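## 3. What the home bakers taught me about cold dough

I should say up front that I went into this part of the study expecting the flour to matter most. I'd read Srivastava on regional wheats the winter before and was pretty much a convert. So when Necati Erdem (he ran the tasting side, and he's a far more patient man than I am) suggested we keep the flour the same for everyone and only change how long the dough sat in the fridge, I grumbled a bit and then went along with it.

We asked home bakers in Ruria to make the same plain sourdough three ways: no fridge time, overnight, and a long rest of two nights. Everybody got a bag of Sturketine bread flour and the same one-page recipe. People baked in their own ovens, with their own pots, and I think that's the fun part of the whole thing – home kitchens are messy, and I wanted the mess in the numbers.
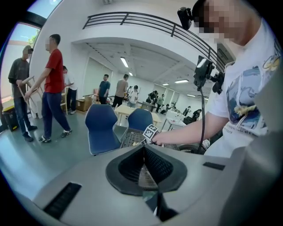
Why did we let people use their own starters?

A starter that someone has kept going for years behaves well in that person's kitchen, and handing out a new one would have meant weeks of sad, flat loaves before we could begin.

The tasters scored each loaf from 1 to 9 for sourness, crumb and crust, and by the end of April we had nearly 3,000 score cards in Necati's filing boxes. Overnight loaves came out ahead on crust, which pleased me. The two-night loaves split the room. Some tasters loved the tang and gave them an 8 over and over, and others wrote things like "vinegar" in the comments box (one wrote it in capitals). Crumb hardly moved at all between the three groups, so if you're chasing big holes, I can't tell you the fridge will get you there.

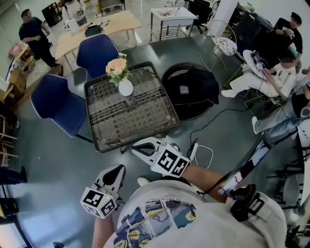 Did a warmer kitchen change the result?

It mostly changed the loaves with no fridge time, which turned more sour as the room got warmer, while the chilled loaves stayed close to each other.

Watlow saw something like this with rye, though the rests in that work were shorter and the loaves were baked in tins. I'd be careful about lining the two up. Figure 3 gives our crust scores by rest time, and you'll notice the bars for the two-night loaves are much longer than the rest; that's the split I mentioned.

**Figure 3.** Crust scores by length of cold rest, all bakers together. Bars show the middle half of the scores.

I dropped the loaves where the baker had noted a power cut or a forgotten timer. Leaving them in made the overnight scores a touch lower and didn't change the order of the groups.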